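Skip to content
We use cookies to keep this site working. Accept / Settings
Filed under: Course Materials > Robot Learning > Handouts

Learning to Sweep from Demonstration
Posted 06/08/2018 by Seraina Plattner

These notes go with the second half of the unit on imitation. Read the Filtar paper first, at least the part on action chunks.

The Skotside study asked whether a policy trained on floor tasks in one house could work in another. The training set had 644 demonstrations from 6 homes. Each one was recorded at 2,000 steps or fewer, and longer runs were thrown out. The McGrath baseline was trained on the same data with the wrist views removed.

Sweeping is a hard case because the two arms have different jobs. One holds the broom and the other has to deal with the dustpan. The contact between bristles and floor is mostly hidden from the wrist, so the policy has to combine a close view with a wide one. Polished floors add reflections, which change as the robot moves.

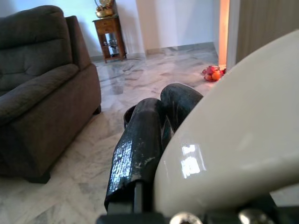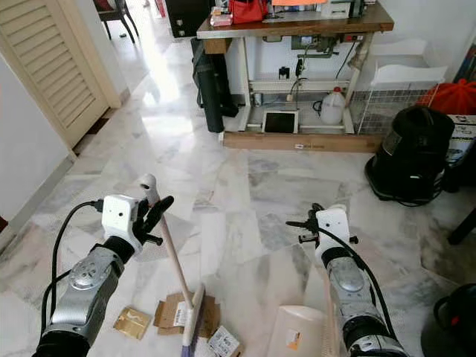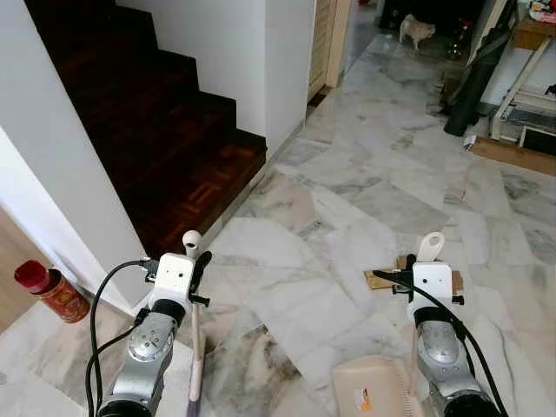 Fig. 2. Views over a marble floor. First, a wrist view; second, a head view with the broom in the left gripper; third, a head view toward the staircase and corridor.

With the wrist views removed, the policy still reached the debris but lost the handle more often during the stroke. Clyde Hutchins repeated the test at Flesville and got the same ordering, with a smaller gap.

For next class, write one page on how you would split the data by home. Say which homes you would hold out and what a fair baseline would be. The December reading list has 2 papers that may help.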